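Step 3. Clear the tabletop before you pack

Right, before anything goes in a box I like the top completely bare where I'm working. Run your palm along the grain and feel for grit, then wipe the same way the grain runs (never in circles, I learned that one on my old Flurkside desk!).
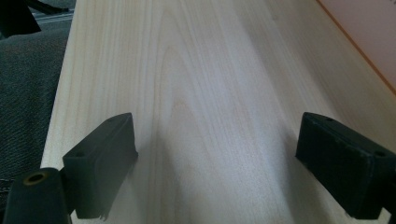
Vosley, 2022-01-11

Pale wood grain is lovely but crumbs vanish into it, so go over it twice.

Note: a damp cloth is plenty. Caution: no scouring pads, please.

Step 4. Open the box and check it
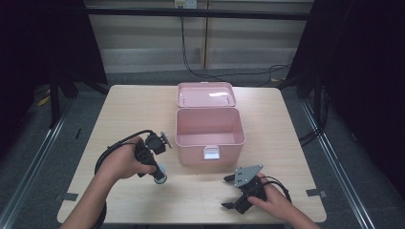 Small parts are what I pack first, meaning the screws, felt pads and spare hinges, and I keep each lot in its own bag. Ketsara tips hers in loose and then spends July hunting for them. With a hinged lid like the one on my pink box, stand it right up behind the compartment so both hands are free, and keep the little white latch facing you. Stop at 300 g or so.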